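Subject: Re: [danddale-drivers] Lease ending, buy it out or hand it back?

On the Danddale list, a member in Ranness wrote:

> My three-year lease on the Skovero wagon is up in July and I can't
> decide. Payment has been 438 a month, which I got used to. The dealer
> keeps calling about rolling me into a new one. I'm well under on miles
> and the car has been great, but the buyout number in the contract
> looks high to me. Also there's a scrape on the rear bumper and I have
> no clue what they'll charge for it. Has anyone here bought theirs
> out? Did you go through the dealer or straight to the leasing company?

Oh, I have been waiting for somebody to ask this! I bought mine out last spring, same wagon, one trim down, and I'm still happy about it every time I load the dogs in.

First thing, get the payoff letter from the leasing company and don't go by the number in your contract. They can differ. Mine had a purchase fee on top and one leftover payment rolled in, and once I had the letter I could see every line of it. Call them directly, ask for the lessee payoff (there is also a dealer payoff, and on mine the two were different), and ask how long the quote is good for. Mine ran out before my credit union got its act together and I had to request a second one, so line up your loan first if you need one.

Second, the miles. You said you're well under, and that is worth real money, but only if you keep the car or sell it. If you just hand the keys back, at least under my contract, you get nothing for the miles you didn't drive. I was 2,000 under and that alone made me look twice at the buyout.

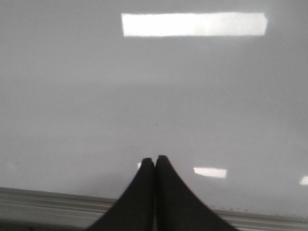 Bumper scrapes and wear charges had me more worried than anything else, so I'd book the pre-inspection well ahead. Mine was free and it didn't commit me to a thing. Wash the car first and look it over yourself under a long light, because a good finish should give you back a reflection like the one on that shiny gray surface, a bright white bar with its long edges fairly crisp. Where the bar bends or goes wavy on a door you've got a ding, and you'd never spot it out in the driveway at noon. I went over all four doors that way and found two I had no idea about. Then read the wear guide that came with your lease papers. Mine had a little card for measuring scratches, and anything smaller than the card was let go. If your scrape is bigger, get a price from a body shop before you turn it in. Bastos over by the rail yard did a bumper corner for me and the color match is terrific, I can't find the spot anymore!

As for dealer or leasing company, I went straight to the leasing company. The dealer wanted to add a "certification" I hadn't asked for. Direct took more patience (the title took 37 days to show up, and I had to chase the sales tax form) but the paperwork itself was 6 pages and I did it at the kitchen table. Some companies will only do it through a dealer, so check that before you get attached to the idea.

One more thing, look up what wagons like yours are selling for near Ranness with your miles on them. If they're going for more than your payoff, buying it is an easy call even if you plan to sell it later. If they're going for a lot less, let it go and enjoy picking out the next one, that part is fun too. And the dealer calling you all the time may mean they'd like to have your car on their lot, so ask what they'd give you for it!

Please report back with the payoff figure if you don't mind sharing. I'd love to know how they're pricing these now. Happy to send you a blank copy of the form I used, just email me off list.

--
Danddale Drivers list
To unsubscribe, send a blank message with "leave" in the subject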